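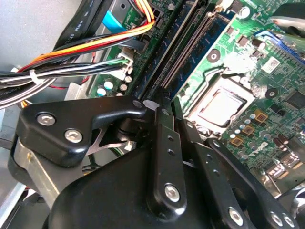 The gripper down inside an old Dell, beside the memory slots.

I've spent a good part of this winter at Clerkbridge teaching a robot to work inside desktop computers, and I've come to a view that annoys half my friends. I reckon we should put down the remote control and show it by hand a lot more often.

Remote control is lovely when you've got room. You sit in a comfy chair, you've got your two joysticks, and the arm goes where you send it. But the inside of a PC is a horrible little neighbourhood! There's a fat bundle of power cables on one side and memory slots in the middle, and a memory module doesn't want to be nudged, it wants to be pushed. How hard? I know with my thumbs. I have no idea with a joystick.

When I grab the arm and guide it myself, I feel the plastic give. I slow down without deciding to, and the slowing down goes into the recording too – all that fussing near the cables is exactly what I'd want a learner to copy.

The usual comeback is numbers. The Rinen project wants 2000 demonstrations, and yes, you get tired hauling an arm about (my shoulder has opinions). We've got 1305 so far and 1002 of them were done remotely, so I can't pretend my way is the quick one. But I've sat through plenty of those remote ones and so many are timid, hovering over the slot like someone about to get into a cold pool.

I'd take fewer and better. Keep the joysticks for big sweeping moves and anything that could pinch a finger, and for the fiddly stuff, get your hands on the thing. I'm back in on the memory modules next week, shoulder permitting.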